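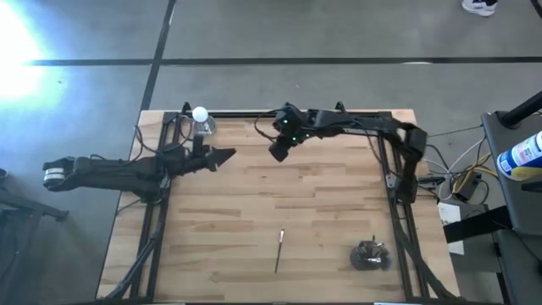 Two-arm table work at Trurnemano

Two-arm table work is what we call the kind of small-batch bench automation where a pair of robot arms shares one tabletop and handles little items that used to be handled by people all day. I'm writing this entry for the Wallivville local industry pages because I worked the benches at Trurnemano for years before the arms came, and I still work next to them. So it's an encyclopedia article, sort of, but you'll have to put up with me in it.

Background

Trurnemano packs and sorts small parts and tools for other companies. Our biggest customer is Poresex, who send us mixed lots that need checking, separating and putting into containers. For a long time that was four long benches and a lot of sore wrists. The first arms were switched on in January, on a single table, and plenty of us figured they'd be gone by spring. They weren't!

The setup

The arms are black, one mounted on each side of a butcher-block table, reaching in toward each other over the wood. Each one ends in a gripper. Dark rails run up both sides and another goes across the back, and there are cables pretty much everywhere, including a good tangle on the floor at the right-hand side (you learn to step wide). The things to be handled get put out on the wood: a clear container with a round rim, a smoky one with dark stuff in it, a white ball, a slim tool with a long black handle. Most of the tabletop is kept bare, and when neither gripper has hold of anything it looks like far too much table for the job.

Kaczorowski, the outfit that does our installing and repairs, wanted a plain white surface. We kept the wood. I don't have a deep reason for that, we just like it, and Leokadia Kaczmarczyk on our shift argued for it until they gave in.

What the work is like now

A bench job used to mean sitting down with a lot of 1000 pieces and getting up when it was done. Now one person sets up the table, starts the run, watches it, and clears up after. The sitting is mostly gone and the walking is way up – my knees noticed before my head did. You also do a lot of thinking ahead. Is the ball going to roll? Is the container turned so a gripper can get at it? Those were never questions when you had your own two hands in there.

Clear plastic is still the thing we talk about most at lunch. People pick up a see-through cup without a thought, and the arms need more help with it, so whoever is on setup spends extra time on placement. Thin handles lying flat are the other one.

Poresex lots run to 4000 pieces in the busy stretch, and those used to mean overtime for everybody. These days they mean a late shift for whoever's on the table and a normal day for the rest. Some folks miss the overtime pay, and I'm one of them on certain weeks.

Jobs and training

There were 19 of us on the benches when the arms were put in, and nobody was let go over it, though two people who retired weren't replaced. I think that should be written down too. Setup work comes with a training course and a slightly better rate, and anyone on the benches can sign up. Leokadia took it first and then taught most of the rest of us, which went a lot better than the official binder (129 pages, mostly about cables).

The part I'd still change is the talk. At the benches we faced each other. At the table you face the arms, and you have to go find somebody if you want to chat – I do, quite often.

See also

Bench packing in Wallivville
Kaczorowski service contracts
Poresex mixed lots

Last updated 6/28/26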